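I finally made it to the Rivis open day, after missing it the last two years running. My sister-in-law says I only go to these things for the free pens (guilty, I came home with four), but I had a real question this time: can any of these machines do the stuff I hate doing at home yet? I don't care about a robot that does backflips. I care about lunch boxes.

Parking was a mess. You come in off the access road, and the overflow lot is behind the old Trilex warehouse, so wear shoes you like walking in. Visitor badge number 194 for me, and the line at the coffee cart was already out the door by then!

The first hall was all shop-floor work. Nundberg had the biggest stand, with a packing line in a glass cage that put cartons on a pallet, took them off, and put them on again. Very fast, very loud, and I got bored in two minutes. The guy there told me it had done 2261 cartons since the doors opened the day before. Fine, but every carton was the same carton. My kitchen has never once handed me the same carton twice.

What I'd come for was upstairs, where the household chores were. It was much quieter up there, and a lot slower. Sabina Vaněk was running the demos and she was wonderful, patient with the kids and even more patient with me. I asked her straight out why everybody up there was fussing over food containers when they could be folding my sheets. She laughed and said a lid is a nastier problem than people think. It's shiny, so the cameras see the ceiling lights as much as the lid. It's see-through, so they also see whatever is under it. And then there's some little part you have to get hold of without shoving the whole box across the table. I'd never thought about any of that, and I've been opening lunch boxes for most of my life.

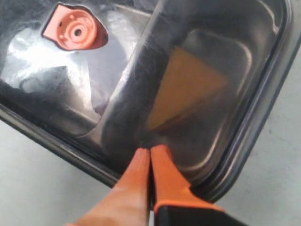
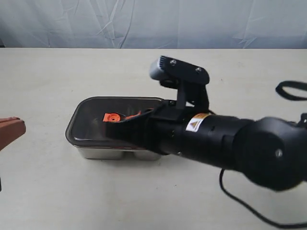
I must have stood there for half an hour. A man next to me kept muttering "come on, come on" like he was watching a horse race. Sabina said they had logged 3423 tries at small kitchen jobs since January, and she was very frank that plenty of those were flops. She wouldn't give me a success rate. I pushed a bit (sorry, Sabina!) and she said it depends on the lid, the light and the day, which is more or less what I'd say about myself before breakfast.

I also asked about washing up, and she pulled a face. Water is a whole other department, apparently. Drying and stacking she was more hopeful about, as long as you own plates that match. We don't.

Down the hall Gajdoš had a sorting bench for screws and washers, and that one I'd buy tomorrow for my garage if it didn't cost more than my car. You tip in a jar of mixed junk and it picks through it piece by piece. It had 13 bins and it dropped one washer on the floor while I watched, and a boy picked it up and put it back in the jar.

So, chores. My feeling is the shop floor is there already if your work is boring enough, and the kitchen has a way to go. I'd still take a slow one that does lids while I'm at work, I wouldn't be home to get impatient with it. Sabina thinks people will want them for older relatives first, for jars and pill boxes and so on, and that made sense to me, my mom's hands being what they are.

If you go next year, do upstairs first and eat before you get there. The sandwiches were gone by noon.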